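Where Do the Fees Go? Following Swap Costs on a Small Test Exchange
Final report, Intro to Digital Money

Why I picked this

My first idea for this project was to predict coin prices, and my instructor, Baltazar Ponce, talked me out of it in one email (it was a short email). He asked me what I would learn if I got the answer right by luck. I didn't have a good reply, so I went looking for a smaller question, and I ended up with this one: when you trade one token for another on an automated exchange, how much do you lose along the way, and who ends up with it?

I kept hearing people in class say that swapping tokens is "basically free" now. My roommate Spyros Vukčević says it all the time. So I wanted to sit down with actual trades and add up the costs myself, even if the trades were pretend money on a class network.

The setup

I used Killis, the little test network our class runs. Nothing on it is worth anything, so I could make dumb trades all day and not cry about it. On top of Killis there is an exchange called Stisico, which Hrvoje Stoyanova wrote for last year's class and very kindly kept running for me through June. Stisico works the way a lot of the real ones do: there is a pool holding two tokens, and a formula sets the price from how much of each one is left. Buy a lot of one token and it gets scarcer in the pool, so the price climbs while you're buying it.

The two tokens I traded are called Gashi and Bramora. Gashi plays the part of the steady coin and Bramora is the jumpy one. I set up a fresh pool with the same starting balances before every trade, so each one stood on its own and I wasn't measuring the mess left over from the trade before.
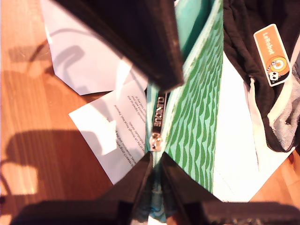
I planned 200 swaps and ended up running 208. The extra 8 are repeats of trades I logged badly on the first night, when I forgot to write down the pool balance before hitting the button. I kept the bad ones in my spreadsheet, marked in yellow, but they're not in any of the results. So everything I say from here on is based on 200 clean swaps.

What counts as a cost

This part took me way longer than I expected! I started with one column called "cost" and had to keep splitting it up.

The network fee is what you pay to have the transaction recorded at all. On Killis it's flat, so a tiny swap and a giant swap pay the same.

The pool fee is a slice of the trade that goes to whoever put tokens into the pool. On Stisico it's a percentage, so it grows with your trade.

Then there's price impact, and this is the sneaky one. It's the gap between the price on the screen before you trade and the average price you get once your own trade has pushed things around. It doesn't show up as a fee anywhere. You just get fewer tokens than you pictured.

Boris Dimitrov, my lab partner for most of the semester, argued that price impact isn't really a cost, because nobody charges it to you. We went back and forth on this for an entire lunch. His point is fair: the tokens you "lose" stay in the pool, and somebody else can come along and trade the price back to where it was. My point is that I'm still the one who has fewer tokens. I kept it in the report as a cost and I'm noting here that Boris disagrees.
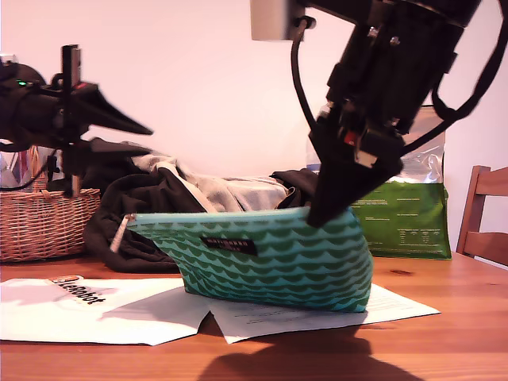

Teal pouch on the tabletop, with the gripper against its upper edge.

What I found

For small swaps, the flat network fee was nearly the whole story. The pool fee was crumbs and the price impact was so tiny that my spreadsheet rounded it away until I gave it more decimal places. If you're swapping pocket change on a network with a flat fee, you're mostly paying to get in the door.

For big swaps it flipped completely. The network fee disappeared into the background and price impact took over, and it grew faster than I thought it would. Doubling the size of a swap more than doubled what I lost to impact. I knew the formula was curved (we drew it in class, mine looked like a ski slope), but I hadn't really felt it until I watched my own pretend money go down it.

The middle was the part I liked best. There's a stretch of trade sizes where the pool fee is the biggest of the three costs, and it's wider than I guessed. In that stretch the person who put tokens in the pool is getting the largest piece of what you lose, which seems pretty reasonable to me, seeing as they're the reason you can trade in the first place.

I also tried splitting large trades into 2 smaller ones, one right after the other. I was sure this would be a clever trick. It wasn't! If nobody trades in between, the second half just picks up where the first half left the price, so the impact came out practically the same and I paid the network fee twice. Nikola Živković from the other section told me this would happen before I ran it. I ran it anyway and I'm glad I did, but he gets credit. 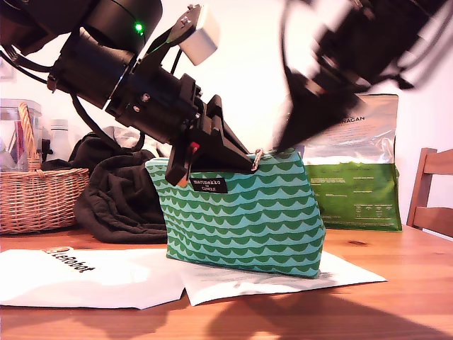 Splitting would make more sense if other traders were around to nudge the price back while you wait. On Killis I was alone most of the time, so I couldn't test that part properly. I did ask Hrvoje if we could write a bot to play the other traders, and we got as far as a sketch on paper before I ran out of semester.

Things that went wrong

The yellow rows, which I already confessed to. I also mixed up the direction of the swap in one batch, so I was selling Bramora when my notes said I was buying it. I caught it when the pool balances made no sense, and I fixed the labels by checking each one against the transaction record. That's one nice thing about a ledger: it remembers what you did even when you wrote down something else.

A bigger problem is that a flat network fee is a simplification. On real networks the fee moves up when things get busy, and I'd expect that to change where the crossover points land. I also only used one pool size. A deeper pool should mean less price impact for the same trade, and I'd like to have shown that with numbers instead of just saying it.

If I did it again

I'd write the logging script before making a single trade. I'd run the same set of swaps on a shallow pool and a deep one. I'd also look at the other side of the table, the people who supply the tokens, and check if the fees they collect make up for what they can lose when the jumpy coin jumps. Boris wants to take that one for his project next term, so I've given him my spreadsheet, yellow rows and all.

Thanks to Hrvoje for keeping Stisico alive, and to Spyros, who has agreed to stop saying "basically free" for trades above pocket change.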